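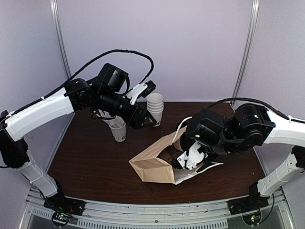
Zweiarmbetrieb mit Rondura: Papiertüte und Becher auf dem Tisch

Rondura 2 ist da, und ich freue mich wie ein Schneekönig! Seit Dezember sitze ich fast nur noch an der Planung für zwei Arme, und jetzt könnt ihr sie endlich selbst ausprobieren. Kurz gesagt nimmt euch Rondura das Gefummel zwischen Kamera und Greifer ab: Bilder rein, Greifposen raus, dazu Bahnen, bei denen sich die beiden Arme nicht ins Gehege kommen (auch wenn beide in dieselbe Ecke wollen).

Am meisten Arbeit steckt in der Wahrnehmung. Pappbecher sind fies, weiß und glatt und leicht konisch, und wenn sie ineinander stecken, sieht die Tiefenschätzung gern einen einzigen langen Becher. Das Modul Lau schaut deshalb auf die Ränder und trennt den Stapel daran auf. 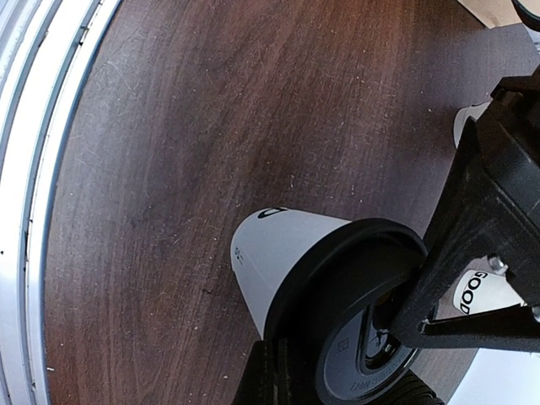
Schwarze Deckel waren lange mein Sorgenkind, weil Glanz und tiefer Schatten direkt nebeneinander liegen. Ich habe dafür 407 Aufnahmen von Hand nachbeschriftet, puh. Wenn ein Finger das halbe Objekt verdeckt, rechnet Lau mit der letzten sicheren Pose weiter und meldet euch, wie alt die ist. Den Grenzwert stellt ihr selbst ein, bei mir steht er auf 63 Millisekunden.

Was ihr braucht: einen Linux-Rechner mit ordentlicher Grafikkarte und pro Arm eine Kamera am Handgelenk. Eine feste Übersichtskamera ist optional, ich würde sie aber immer dazunehmen! Die Anbindung an Jilness läuft über das mitgelieferte Plugin, eigene Treiber gehen über die offene Schnittstelle.

Lizenz: pro Arbeitsplatz, drei Rechner inklusive, Updates für ein Jahr
Lieferung: Download über den Celtberg-Shop
Stand: 1. März 2021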